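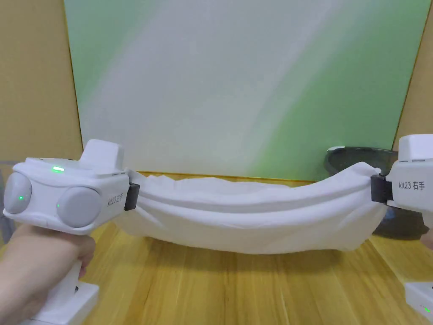

3.2 Collecting two-handed cloth demonstrations

All demonstrations in the Irkance set were given by hand. The operator holds one gripper in each hand and does the task directly at a table, with no robot present. We tried remote control first, using the Trevcombe arms and a pair of leader handles, but cloth was a poor match for it. Operators could not feel when the fabric went tight, and they tended to pull until one side slipped out. With hand-held grippers the tension comes straight through the handle.

Figure 3. Two-handed hold on a white cloth. The left and right units are marked 左手 and 右手, and each black clamp holds one end of the cloth.

Each demonstration starts with the cloth lying on the table and ends when the operator sets it down and opens both clamps. Between those points the operator is free to choose the grasp order, the height of the lift and the speed. We gave only one firm rule - both ends must be held before the cloth is moved sideways. Early recordings made without this rule contained many one-handed drags, and the policy copied them.

The hold between two clamps is the hardest part to label. A cloth that sags in the middle may be held correctly, or it may be on its way to slipping, and a single image often does not settle which. We therefore label holds from short clips of 15 frames and use the recorded jaw opening as a second signal. Where the two disagree, the clip goes to a second labeler.

We recorded 800 demonstrations in total. Of these, 168 were removed before training, mostly for lost tracking on one hand or for a grasp made outside the marked work area. The rest were converted to end-effector paths with the Pruline toolchain and replayed on the arms at reduced speed. We kept failed grasps when the operator recovered within the same demonstration, as Panasiuk trials without them showed the arms repeating a missed pinch in the same spot.

The main weakness of this method is reach. A person can lean or turn the wrist in ways the arms cannot follow, and 2 of our operators did so often enough that we asked them to record again with their elbows kept low.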